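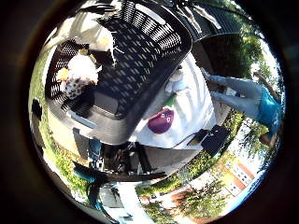 Black patio furniture in the sun, with a bit of greenery behind.

MEDIA RELEASE
For release in February

Winalell's backyard furniture swap is back, and I've got a bigger shed this time

G'day from Winalell! I'm the organiser of the Winalell Outdoor Furniture Swap, and I'm very pleased to say we're on again this February, from 8 am until the sausages run out (last year that was just before 1 pm, so don't sleep in).

If you haven't been before, it works like this. You bring an outdoor chair, table, bench, umbrella stand or planter you've gone off, we give you a token for it, and you take home something of the same size that somebody else has gone off. No money changes hands at the swap tables. Last year 379 pieces came through the gate and only 14 were left at pack-up, and most of those were umbrella stands. I have one of them at my place now. It's very heavy and I quite like it.

I started the swap after a council hard rubbish week when I walked my street and saw the same white plastic table out the front of four different houses, plus two perfectly good steel benches that only wanted a scrub and a new bolt. I took one of the benches home on my kid's billycart. That bench is still on my verandah, and it has had three coats of paint since then, none of them the same green.

What's new this year

We've moved from the netball car park to the old Stefanou packing shed on the river side of town. It has a proper roof, power, a tap that works and room for 200 cars in the paddock next door. The paddock is soft after rain, so if you're towing a trailer please come in by the top gate and follow the orange cones.

Clarnotex, the outdoor fabric people out on the highway, are giving us a big pile of offcuts for recovering cushions. They'll have two industrial sewing machines going all morning, and if you bring a cushion with the old cover already unpicked they'll run up a new one while you have a look around. Box cushions take longer than flat ones, so get in early with those. The colours are whatever's on the roll ends. I've had a peek and there is a lot of mustard.

Brivex, our local powder coater, will be there too, taking bookings to strip and recoat metal chairs and tables at a swap-day rate. They'll also show you how to deal with small rust spots at home. I did their session last year and have become a bit of a bore about wire brushes. My main tip is to do the feet first. Water sits inside the legs when the rubber caps split, and by the time you see brown marks on the pavers you've usually got a fair bit of rust to get through. Caps cost next to nothing and we'll have a tub of them at the front desk.

What you can bring

Anything for outdoors that's safe to sit on, or could be with an hour's work. Metal, timber, cane and hard plastic are all fine. Please give it a hose down and check underneath for redbacks before it goes in the car! We can't take glass tabletops this year, barbecues with gas bottles attached, trampolines, or anything with a motor.

Big sets (six chairs or more) can be dropped off the afternoon before, between 3 pm and 6 pm. Ring the bell on the shed's side door and give me a minute, I'll probably be up the back moving tables.

Food and getting there

The sausage sizzle is back, with a veggie option that won't be cooked on the same plate. There'll be coffee from 8, and cordial for the kids. Entry is a gold coin, and it all goes towards shade trees for the Winalell playground. So far we've raised a bit over $2,000, enough for the first row, and we'd love to get the second row in before winter.

The community bus will loop between the main street and the shed all morning. It can't carry furniture, I'm sorry to say. I did ask.

If you've got a ute and a couple of spare hours, please get in touch. People fall in love with eight-seater tables and then remember they came in a hatchback.

Media are welcome from 7.30 am, while we set up. I'm happy to have a chat on air or over the phone, and so are the crews from Clarnotex and Brivex.

Contact: Swap Organiser, Winalell Outdoor Furniture Swap, care of the Winalell Community Centre front desk

ENDS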